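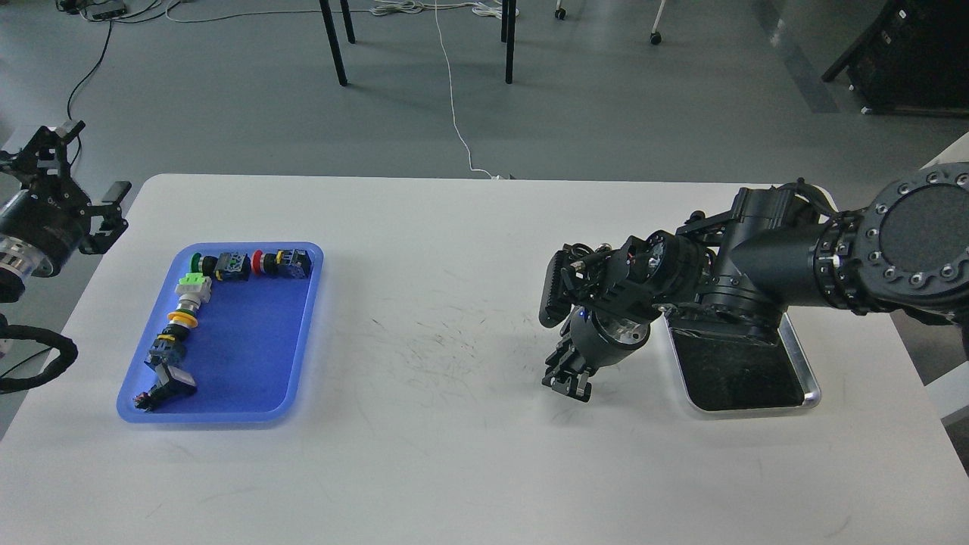

Push buttons, a selector switch and switch blocks in a blue tray, Clirevau parts room.

A Morning at Clirevau

Search this site Enter keywords Go

I had wanted to get inside the Clirevau building for a while. The company makes and repairs control panels for small plants: bottling lines, feed mills, car washes, a few ski lifts. It opens its doors to trade visitors a couple of times a year, and on March 26, 2021 I finally got a place on the morning tour. There were 6 of us, mostly maintenance people. Kwadwo Ofori, who runs the parts room, took us through.

The building sits at the end of Fedell Road, past the lumber yard. Parking is in the back. You sign in at a counter, get a badge and a pair of safety glasses, and wait by the coffee machine until the group is complete. The coffee was fine.

We started in the wiring shop. Panels come in here as bare steel doors and leave with everything mounted and labeled. The door on the first bench was for a feed mill and had 233 wires landing behind it, each one with a printed sleeve at both ends. Kwadwo said a door like that takes two days if the drawings are right. He said the drawings are right less often than people think, usually in the numbering of spare contacts.

After that came the parts room, the stop I had signed up for. I have been pulling dead push buttons out of old machines for years and keep most of them in coffee cans, so I was glad to see how a shop with more sense does it.

Parts are sorted in shallow trays before they go anywhere. The blue tray out for us held a mixed lot: green and red push buttons, a black switch block with a yellow collar, a pale green and white selector switch, a round button with a yellow ring, and a few blocks and small pieces. One little black connector piece still had thin red wires on it. They were set out in an L, along the top and down the left side, with the rest of the tray left clear. I liked that. In my cans the small stuff always ends up under the big stuff.

Kwadwo used the lot to talk about how these things go together. Most panel controls come in two halves. There is the head, the part you press or turn, and there is the contact block, the part that does the switching. They are sold separately, and a head from one maker will rarely take a block from another, even when the hole in the door is the same size. Half of the returns he handles are mismatches of that kind. A customer reads the color and the diameter and forgets to look at the back.

Color got a fair amount of time as well. Green for start and red for stop is what most people in the group had at their own plants, but one man from a cannery had a line where somebody had swapped them during a night repair years ago and it had stayed that way. Kwadwo told him to fix it before lunch.

The bins themselves run along two walls. Clirevau keeps 217 kinds of heads and blocks in stock, and the labels carry the part number on top and the plain name underneath. The labels are made on an old Dollska printer that is loud enough to stop a conversation. Minimum order for loose contact blocks is 100 for resellers. Walk-in customers can buy one.

I asked about used parts. They do test and resell some, mostly for machines whose makers are gone, and those go out in a separate box with a handwritten tag. Anything that has been in a washdown area gets thrown away, no matter how good it looks — the corrosion is usually inside.

The last stop was the test bench, where a finished panel gets powered up and every button is pressed in the order on a sheet. We watched one go through. An indicator on the second row stayed dark, so the technician marked the sheet and moved on to the next line. They do not stop to fix things halfway through a test.

The tour ran a little under two hours with questions. There is a counter on the way out where you can buy parts, and I came home with a selector switch for my band saw and two contact blocks that fit it. I checked the backs.

The next open morning is planned for May. Sign-up is by phone through the front desk, or through the Ho trade newsletter if you already get it. Wear closed shoes. If you have an odd button you can't match, bring it in a bag and leave it with the parts room when you arrive.

Last updated: the week after the visit

Contact | Copyright, all rights reserved | Back to top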